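Plates stacked wet or racked first?

jeditari_79
Sunday moan. Other half takes the plates off the rack and piles them on the worktop, says theyre dry enough. I say leave them in the slots till you actually want them. Who's right

Chunhua Lu
You are. Plastic ones never dry properly in a pile, you get that ring of water underneath. Towel or rack, pick one

gu3352
Disagree. Rack is for draining, not storage. Ten mins then stack. Ours would be full by breakfast otherwise – four of us in a small flat

jeditari_79
ten mins?? in November with the window shut? no chance

povex200
Depends on the plate. China dries quick, the coloured plastic sort holds drops for ages. Give them a shake first, helps a bit

gu3352
or just use a tea towel like a normal person

Chunhua Lu
Tea towel leaves fluff on mine. Had the same one years tho so maybe thats it

zorex
Anyone elses rack got slots too narrow for thick rims? Mine lean all over the place. Paid 29 quid for it as well

povex200
Every other slot, zorex. Holds fewer but they stand up

jeditari_79
Right, had words, we've agreed rack overnight then stack in the morning. Green on top, pink, then blue, black rack stays put behind. Still think the cupboard is the place for them but I'll take it

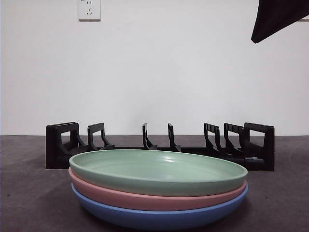
Next job is the mugs, he puts those away upside down and I cant be doing with it. Seperate thread maybe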